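OK so I finally caved and ordered a hedge. 40 bare-root hornbeams from the nursery out at Motden, two feet tall, basically sticks with a bit of dirt on them. My neighbor asked if I was building a fence for mice.

Total came to 217 dollars with the mulch thrown in, and I'm fine with that. The potted ones at the garden center in Kikham would have eaten my whole October budget!!

Drove out for them first thing in the morning (they only do pickups until 10) and the guy told me to keep the roots wrapped and damp until I was ready to dig. So into the garage they went, in a wet bedsheet.

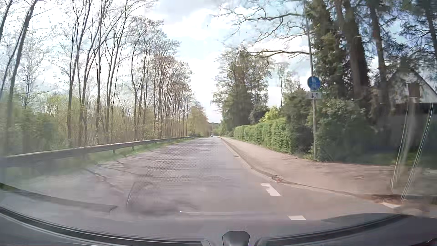

Spacing: I went with 18 inches, single row. I know, I know, half of you are going to say double row. I don't have room for a double row, the driveway is right there.

Soil on that side is heavy clay, so I loosened a long trench instead of digging separate holes. My back has opinions about this. Watered everything in, then a thick layer of mulch, kept a little way off the stems.

Next question is what goes underneath. I'm leaning toward hardy geraniums and a few snowdrops, but if anybody has had luck with sweet woodruff in clay please tell me, the deer here eat everything else.

Also I'm cutting them back by a third in late winter and I'm already nervous about it.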